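Flumari open day, 10/12/2021

So I finally made it out to the Torwood building, after missing the June open day because my car wouldn't start (52 miles each way, and I still got lost in the parking lot!). I wanted to see the two-arm stations, since I've been going back and forth for months over which gripper to put on my own arm at home.

They had us start on cloth. I figured I'd get blocks or cups, something easy, but nope, a yellow piece with a print on it, all bunched up. Fabric is mean. You get hold of one fold and three others come along for the ride.

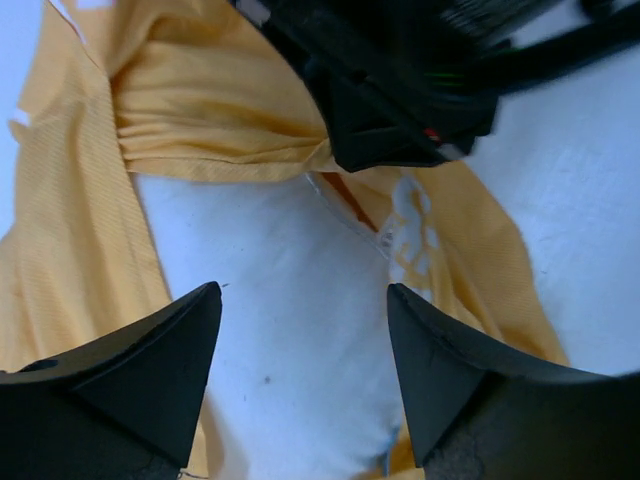 I tried the pointed fingers first and then the Koton set, which are rounder and have a rubber pad. The pointed ones got under an edge much better, but I kept digging into the padding when I came in too steep. The Koton pair felt safer and let go of the hem on me twice. A set of those is $349, and I'd want two, so, hmm. The guy next to me loved them and thought I was squeezing too late. Maybe!

Cameras were the other big thing. From the wrist view I could tell exactly where my tips were and had no idea what the rest of the cloth was doing. Switch to the fixed view and it's the other way around. I ended up flipping back and forth constantly, and my second run was way smoother than my first.

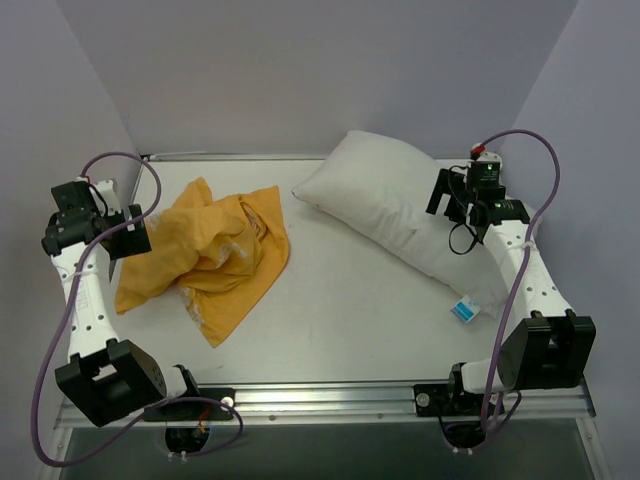

The controllers come in two kinds, a pair of small leader arms and a handheld thing called the Ok. I liked the leader arms a lot more. With the Ok my wrist got tired fast, and turning the gripper sideways took me forever (left-handed, might be just me). They quoted $4,000 for a full station, which I wrote down and then underlined.

Lunch was sandwiches, parking was free, and the afternoon slots filled up by noon, so go early if you want a second turn. I'm leaning toward the pointed fingers for now.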